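The Dorum hand-held gripper, after 312 recordings

I bought the Dorum in September, used it on my own for a while, and then roped in most of the household, so this review comes from more hands than mine.
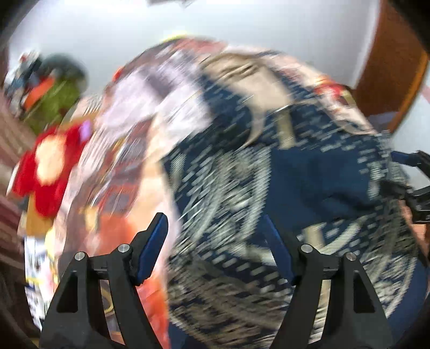
We collect demonstrations for a small learning project we call Pallness, and the subject is cloth. Picking up cloth, moving cloth, letting go of cloth in the right place. I wanted a tool a person could hold and use all afternoon without a real arm attached, and the choice came down to the Dorum and the Ladance. I had borrowed a Ladance before and liked it well enough, but it tired my wrist, and the wrist won the argument.

First, the fingers, which are the best thing about it. The brackets are stiff and open in the middle, so they don't feel like much at the end of your hand, and the blue pads lean in toward each other in a way that suits fabric very nicely. You can slide one pad under a fold, close up, and come away with a single layer more often than you'd expect (thin scarves excepted, they go wherever they please!). The screws at the top are easy to reach with an ordinary driver. I snug them up every Thursday and so far have had no wobble at all.

The wide lens took me longer to love. It sees a great deal, the pile and the wall and the ceiling and whatever is on the shelf beside you, and straight things near the edge come out bent. For training I've come around to it completely. The fingers always sit in the same place in the picture, and there is plenty of room around them to show where the hand is going next.

Now the grumble, and it's a fair-sized one. Move quickly in indoor light and everything past the fingertips smears. Patterned cloth is the worst of it, with the print turning into streaks and the folds getting hard to tell apart. The pads and brackets stay crisp, so at a glance a clip can look better than it is. Of my first 418 clips I kept 312. Most of the ones I threw out went for blur, and the rest were me dropping things. Slowing down helps a lot. So does a second lamp, and I now use 2 whenever the sun has gone.

I'd also suggest mixing your pile properly. My early sessions were all plain towels, very tidy, and the model we trained on them was hopeless with anything printed. Big heaps of mismatched colors make duller work for the person holding the tool but far better material.

The grip is a touch large for small hands. I wrapped a strip of Valentini tape around a folded rag to soften the back of it, and that has held up fine.

Would I buy it again? Yes, happily, and I'm saving for a second one so two of us can record at once. We're aiming for 1,000 good clips before we train again. If you mostly work with boxes or cups, the Ladance may do you just as well, but for cloth I'd take the Dorum and a good bright lamp.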